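Pernard Priory

Pernard Priory is a ruined religious house on a low chalk ridge above the village of Pernard, on the left bank of the river Oprea. It was founded in the twelfth century as a small house of Augustinian canons and was abandoned as a community in the late eighteenth century. The surviving remains consist of the church, part of the east range, a vaulted undercroft, the gatehouse and a length of the precinct wall. The site is best known for its undercroft, which kept its full set of vaults when the buildings above it were pulled down for stone.

Location and setting

The ridge runs from north to south and falls steeply on its eastern side towards the river. The priory occupies a levelled terrace just below the crest, out of the prevailing wind. The older road from Statadside to the ford passes along the foot of the slope, and a sunken lane climbs from it to the gatehouse. The lane is cut into the chalk to the depth of a standing man for much of its length and is thought to be older than the priory.

Water was brought to the terrace from a spring on the upper slope. The stone channel can be followed for 145 metres before it passes under a field boundary. Its lower end fed a washing place outside the refectory door and then a drain below the kitchen, which still carries water after heavy rain.

History

Foundation

The house was founded by a landholder of the Statadside district, who gave the canons the terrace, the spring, a mill on the Oprea and the tithes of two parishes. No foundation charter survives. The terms of the gift are known from a later confirmation, copied into a register in the fifteenth century, in which the names of several boundary marks are clearly misread. The first canons probably used a timber chapel, and post holes found beneath the nave have been taken as evidence for it.

The community was never large. The choir stalls provided seats for thirteen, and the dormitory, judged from the spacing of its windows, would have held the same number.

Later Middle Ages

The mill brought in most of the priory's income. In the fourteenth century the river shifted its course during a winter flood and left the mill race dry. The canons sued the owners of the opposite bank for the right to cut a new channel, and the case continued under three priors. It was settled by the payment of an annual rent in eels, later changed to money.

The church was lengthened towards the east in the same period. The work used a harder stone from the quarries at Ladholm, and the change of material can be seen in both side walls of the chancel. Building stopped before the planned stone vault was begun. The springing stones were left in place along the walls and a timber roof was put up over them.

Decline

By the seventeenth century the canons had let most of their farmland on long leases. A fire destroyed the west range, which was not rebuilt. When the house closed, its goods were sold and the church passed to the parish, which found it too far from the village and used it only for burials. The roof lead was removed first, and the roof timbers fell within a generation. Stone from the cloister was carted down the lane and can be recognised in farm buildings at Pernard, where carved pieces have been set into gate piers and, in one case, a pigsty.

Architecture

Church

The church is a plain rectangle without aisles or transepts. Its walls are of flint rubble with dressed stone at the corners and openings. The nave walls stand to their full height on the north side but only to the level of the window sills on the south, where the cloister adjoined. The west doorway has two orders of worn zigzag ornament. The east window has lost its tracery, though fragments laid out in the gatehouse show that it was of five lights.

A shallow recess in the north wall of the chancel held a tomb, probably that of a benefactor. The effigy is missing. A small drain and a triple seat for the clergy survive opposite, both cut from Ladholm stone and both damaged by frost.

Undercroft

The undercroft lies below the former dormitory in the east range. It is divided into two aisles by a row of six short round piers, from which plain ribs rise without a break. The capitals are scalloped and no two are cut to the same pattern. The floor is of rammed chalk laid over clay. Two doorways opened on to the cloister, one of them later narrowed to take a window.

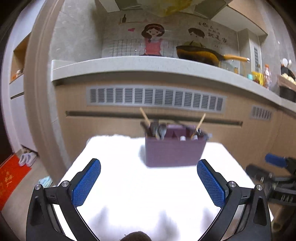 Why did the undercroft survive when the rooms above it were lost?

It was let to a neighbouring farm as a cider store before the demolition began, and the lease required the vaults to be kept sound, so the stone was taken only from the walls above them.

The farm used the space until the nineteenth century. Iron hooks in the ribs and the worn edge of the northern doorway, through which barrels were rolled, date from this time. A thick layer of soil built up over the vaults and protected them from frost, but it also let water through the joints, and the white lime crust on the southern bays is the result.

Gatehouse

The gatehouse is of two storeys with a single wide arch. The upper room was reached by a stair in the thickness of the wall and has a fireplace with a plain stone hood. It served as a dwelling after the closure of the priory, when the present square windows were inserted. The timber gates are gone, but their iron pins remain in the jambs.

Burials

The canons were buried in the cloister walk and in the strip of ground east of the church. Lay burials lie to the north. A survey directed by Carola Kettler recorded 117 graves, most of them aligned with the church and a smaller group set at a slight angle to it. Kettler argued that the second group followed the line of the timber chapel and was therefore earlier. Tamara Anghel has disputed this, pointing out that several graves in the angled group cut through layers containing chips of Ladholm stone, and has proposed instead that they followed a path leading to the north door.

Few of the graves had markers. Nine stone slabs with incised crosses are known, of which four are in their original positions. One slab carries a pair of shears beside the cross shaft and is usually taken to mark the grave of a wool merchant.

Excavation and conservation

The nave was cleared of rubble in the nineteenth century by a local landowner, who kept no plan and had the spoil tipped over the eastern slope. Later excavators sieved part of this tip and recovered 400 pieces of floor tile. The tiles are of two kinds: plain glazed squares in green and yellow, and a smaller number with stamped designs of birds, wheels and a rampant lion. A kiln waster found near the mill suggests that at least the plain tiles were made on the priory's own land.

Repair of the undercroft included the removal of the soil above the vaults and the laying of a low lead-covered roof. The joints were repointed in lime mortar after an earlier campaign in cement had caused the faces of several ribs to break away. The tops of the nave walls are capped with turf.

Access

The ruins are reached on foot from the village by the sunken lane, which is uneven and often muddy from October onwards. The church and cloister are open in daylight hours. The undercroft is kept locked in winter, when bats roost in the southern bays. The tiles and the smaller carved stones are stored at Statadside and may be seen by appointment.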